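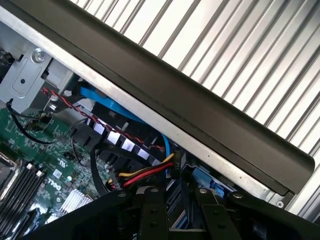 把办公室那台旧台式机翻出来了，打算清完灰给楼下登记处用。分几条记一下过程，免得下次又忘。

先说背景。机器在柜子里放了很久，Siu-fong Choi 说上次开机风扇声音很大，文档打开要等半天。配置够登记处用，他们只跑一个表格和一个打印程序。

拔电源线，按住开机键几秒放掉余电，再开侧板。手先摸一下机箱金属边。我没戴防静电手环，冬天建议戴。

戴尔的主板，四条内存插槽。拆之前用手机把每个插头拍下来，尤其是那几根细线的小插头，装回去时最容易弄错。

清灰顺序：先软毛刷，再气吹，从上往下。散热片缝里的灰刷不动，用牙签裹一点棉花慢慢带出来。风扇用手指按住再吹，别让它空转。

内存拔下来，金手指用白橡皮擦一遍，碎屑吹干净再插。两头的卡扣要听到响。第一次开机没亮，就是有一条没插到底，重插之后正常。

硅脂也换了。旧的已经干成粉，用酒精棉片擦掉，新的挤一粒米那么大，压上去自己会摊开。牌子是 Virk，柜子里剩的，没专门挑。

硬盘换成固态，Laltberg 的 250G，172 块，店里顺手拿的。登记处的文件都在共享盘上，250G 用不完。旧硬盘拆下来贴了标签，交给 Kathleen Mac Suibhne 保管，里面的资料等她确认过再处理。

系统重装花的时间比清灰长。更新跑了 2 遍，中间重启好几次，可以先去吃饭。

装完测了一下午，风扇声音小了很多，放在桌子底下基本听不见。打印程序打开也快了，之前要等的那个转圈没有了。

有人问为什么不直接买新的。问过价，同类的小主机报 1085，今年的预算里没有这一项，先用着。

还差一件事：侧板有一颗螺丝滑丝，拧不紧。手上没有合适的，等去五金店再配。谁家有多的机箱螺丝可以留言，粗牙的。

10/14/20 补一条：已经搬到楼下接好了，显示器用的还是原来那台。登记处的人说键盘有两个键不灵，明天带一个下去换。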